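Old Buildings and Their Surfaces: notes for session 8
Tutor: Leena Tuominen

Welcome back, everyone, and thank you for the lovely sketchbooks you handed in. We spent last time on roofs and gutters, so now we come indoors and look at plaster, render and tile, and at how a wall grows old.
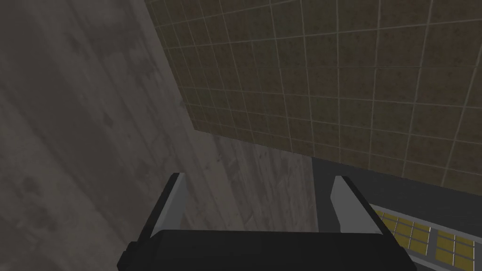
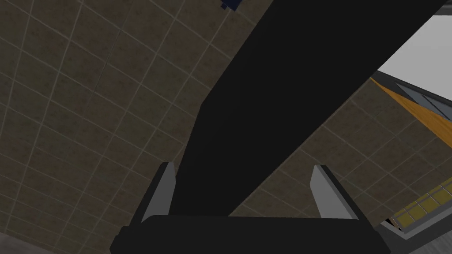
Let's begin with lime, as I always do. Lime plaster lets damp pass through it, and an old wall that was built to breathe will be a good deal happier under lime than under anything harder. When cement came into common use, a great many owners had their walls covered with it, quite sensibly as they thought, and the damp then had nowhere to go. You'll have seen the result in somebody's back kitchen — blown patches, salts, paint coming away in sheets.

A few words to learn for next time:
Scratch coat: the first coat, scored so that the next can grip.
Float coat: the second, which makes the wall level.
Setting coat: the thin last one, usually with finer sand.

On tiles, please read Rodrigo Goicoechea's handout, pages 72 to 92. He is very good on grout, and on why a wide joint was often a matter of the tiles being uneven in the first place. Do skip the part on glazes if you're short of time, as Abdelghani Tahiri will be taking us through those himself in November and he has far better stories than I do.

For the written work, choose a room you know well and describe its walls in plain words. Start with what you can see from the doorway, then go up close and tap gently with a knuckle (a hollow sound means the plaster has come away from its backing). Please don't pick at anything, however tempting! Those of you working on Hakala, where the oldest part goes back to 1625, may share notes, but I'd like separate write-ups.

Bring a soft pencil and a small torch.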